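Notes for anyone about to use the Storner tables. Read the part on missing values before you write any code. Everyone skips it, and then I get the same email.

# Storner: intake and follow-up records from outpatient substance use programs

Version of March 8, 2020. Replaces the January files, which had a join problem described near the bottom and should be deleted from wherever you put them.

## What you get

Storner is a set of de-identified records from 23 outpatient programs treating alcohol and drug use. It covers 600 clients. Each client has an intake interview, and most have at least one follow-up. Some have several. A few have a follow-up and no intake, and I have kept those in because deleting people for being untidy seemed like a bad start.

| File | One row per | Notes |
|---|---|---|
| `clients.csv` | client | age band, program code, referral type |
| `intake.csv` | intake interview | substances, route, days of use, prior treatment |
| `followup.csv` | follow-up contact | same questions, fewer answers |
| `programs.csv` | program | size band, urban or rural, services offered |
| `codes.csv` | code | the only file you will open every day |

All files are UTF-8, comma separated, with a header row. Dates have been replaced by days since intake. Negative values mean the contact was logged before the intake, and yes, that happens.

## Where it came from

Programs used one of two intake forms. The older one, Randine, is a paper form with 37 items and a margin that staff treated as item 38. The newer one, Ukent, is filled in on a tablet and refuses to let you move on until you answer, so it has far fewer blanks and far more suspicious zeros.

The `form` column tells you which one was used. Please use it. The forms ask about the same things in different words, and pooling them without a look at `form` will give you a lovely effect that belongs to the stationery.

## Substances

Substances are coded by what the client named, then grouped. The grouped column is `subst_group`, the original is `subst_named`. There are 70 distinct named codes, including several that are the same drug in a different neighborhood.

- Prescription drugs used as prescribed are **not** recorded, unless the client brought them up as a problem.
- Methadone and buprenorphine received as treatment are in `med_treatment`. Methadone and buprenorphine from anywhere else are in `subst_named`.
- Tobacco was asked on Ukent only. On Randine it turns up when the interviewer felt like it.
- Cannabis has one code. We know.

`primary` marks the substance the client said mattered most. It doesn't have to be the one used most often, and frequently isn't. If you need the most-used substance, compute it from `days_30` and call it something else. 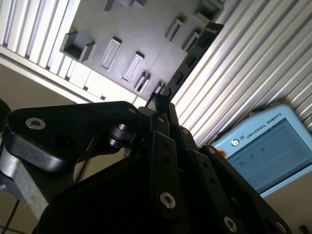 `days_30` is the number of days of use in the month before the interview. It runs from zero to 30 and piles up at both ends, with little hills at five, 10, 15 and 20, since people remember in round numbers like the rest of us. Don't smooth the hills away and then report a decimal place.

For clients coming out of jail, a hospital or a residential stay, `days_30` is often zero for reasons that have little to do with wanting it to be. Check `controlled_env` first. It is `1` if any part of those 30 days was spent somewhere supervised.

## Missing values

You made it.

- `-7` the client declined to answer
- `-8` the client didn't know
- `-9` the question wasn't asked, or the page is gone
- blank means the question does not exist on that form

These are numbers, and your software will happily average them. If mean days of use comes out below zero, you have not discovered a new treatment.

A declined answer is not a "no." It isn't a "yes" either. Clients referred by a court declined more often than clients who walked in by themselves, and anyone who has sat in a waiting room with a probation officer can guess why.

## Things this data can't do

It can't tell you how common any drug is in any town. These are people who came to a program, or were sent to one.

It can't rank the programs. They serve different people, and the one with the worst follow-up numbers also takes the clients the others turn down. `program_id` has been shuffled partly to remove the temptation.

It is a weak guide to relapse. A missing follow-up may mean a person went back to using, moved, changed phones, got a job with bad hours or got tired of our questions. Coding every lost client as relapsed is an old custom in the field. If you do it, say so in your methods section, somewhere a reader will see it.

## Words

Please write "people with a substance use disorder" or just "clients." Some of the column names in the January files used older terms copied straight from Randine. They have been renamed, and the old names are listed in `codes.csv` so your scripts can fail in an informative way.

## Privacy

Ages are in bands, places are gone, and free-text notes were never released. Any program and substance combination with very few clients has had `subst_named` replaced by the group. Don't try to work out who anyone is. Don't link these files to Atinga either, even though the age bands match up and it would be easy — the access agreement you signed rules it out in its second paragraph.

## Changes since January

- Follow-ups were joined on row order instead of `client_id`. Results based on `followup.csv` from that release are wrong, some of them attractively so.
- `route` now has a separate code for smoking and for snorting. Randine put both under "other."
- Two duplicate clients merged.
- `programs.csv` no longer lists one program as both urban and rural. It was asked to pick.

## Known problems, not fixed

- `prior_treatment` counts episodes on Ukent and is yes/no on Randine.
- Drinks per day has a few values that no human could survive. They are as written on the form.
- Some follow-ups were done by phone and some in person, and `mode` is `-9` for most of the earlier ones.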